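Gurkora Table Kit

The Gurkora Table Kit is a two-handed robot package for small labs and classrooms, sold by Utow. I keep this page up myself, so forgive the opinions – I've spent a lot of time with the thing! You get a pair of black multi-fingered hands, the arms to go with them, and the Noonan control software (version 5 at the moment).

What it does

Mostly it picks things up and puts them down again, and I never get tired of it. The starter course has 13 tabletop tasks, and my favorites are the ones with pretend food and dishes.
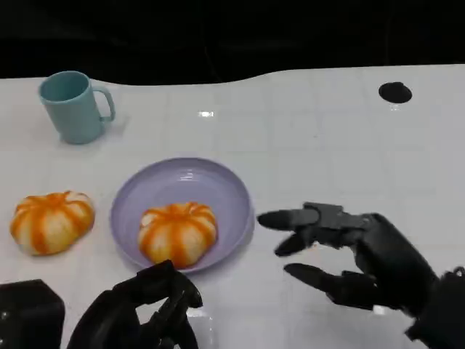
Pumpkin buns, a lavender plate and both hands at the table.

Round things are where I'd spend your practice time. A bun with ridges gives the fingers something to work with, but a little ball wants to roll, and you have to bring the fingertip down slowly (I set the speed to 50 percent and leave it there). The finger links are held together with ordinary small screws, so swapping a tip takes me roughly 22 minutes, coffee included.
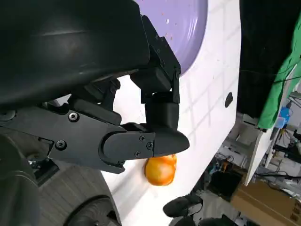
Versions and rivals

The Prollus kit is the one people compare it to. It's cheaper and quicker to set up, but I like the Gurkora fingers better for small stuff. A longer-reach version came out in January – I haven't tried it yet.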